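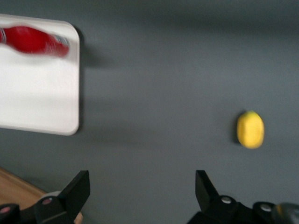 About Clulirby

Clulirby is a small school for tray service and table setting. We teach people who want to work in cafés, hotel breakfast rooms and canteens, and also people who only want to receive guests at home with more calm. We are in Flolham, on the second floor above the Simanjuntak bakery. Please use the side door, the front one is for the bakery only.

How we began

The school was started by Sekar Wibisono and Velimir Dimitrov, who worked many years together in the breakfast room of the Rillarwood hotel. Each May the hotel took new people for the summer, and each May the two of them were asked to train them in one morning. It was too short. The new waiters learned the menu, but they did not learn how to put a bottle and a fruit on a tray and bring it to the table without looking at their hands. Sekar wrote her own lessons in a notebook, and this notebook is still the base of our first course.

What we teach

We begin with very few things: a plain light tray with rounded corners, a red bottle, a yellow lemon, a gray table. Students ask us sometimes why they do not start with glasses and hot plates. Our answer is that a bottle is already difficult enough. When it lies on its side it wants to roll, and a beginner learns quickly to look where the neck is pointing and how much of the tray is left free. The lemon is smaller but it has its own character also.

After this we go to the full table. The student takes the things from the table, places them on the tray, carries the tray to the other side of the room and sets everything down in the same order. Then we do it again with the left hand.

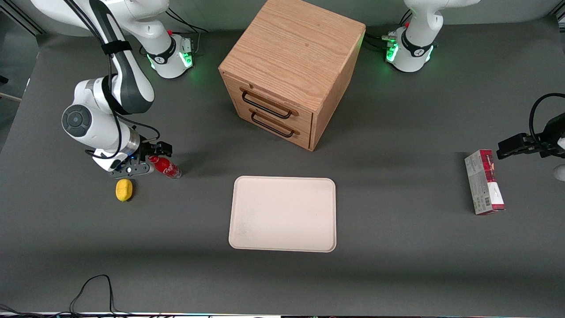
We also give much time to putting away, because in a real service it is half of the work. We like a small wooden cabinet with two drawers for this exercise. Napkins go in the upper drawer and spoons in the lower one, and the drawers must be closed before the student leaves the table. Velimir is strict about the drawers. A tray is wiped at the end of each lesson, and if there are marks which do not go away we keep it for practice and do not use it for guests.

Our courses

The basic course is 20 hours. The longer course is 40 hours and includes breakfast service, room service and the clearing of large tables. We teach in small groups, in English, and we speak slowly. Many of our students learned English as adults, like most of us, so please do not be shy about it.

Who we are

Sekar Wibisono — basic course, tray carrying
Velimir Dimitrov — long course, table clearing
Vimala Chacko — breakfast and room service
Prasetyo Lau — courses for companies
Arlo Marchetti — office, registration and keys

Until now 300 students have finished a course with us. Some of them work in Flolham and we meet them when we go out for coffee, which makes us proud and a little bit critical.

Visiting us

You are welcome to come and watch a lesson before you decide. Please write to Arlo first so that he can open the side door for you. Flat shoes are enough, aprons we have here.

Page updated 2 March 2018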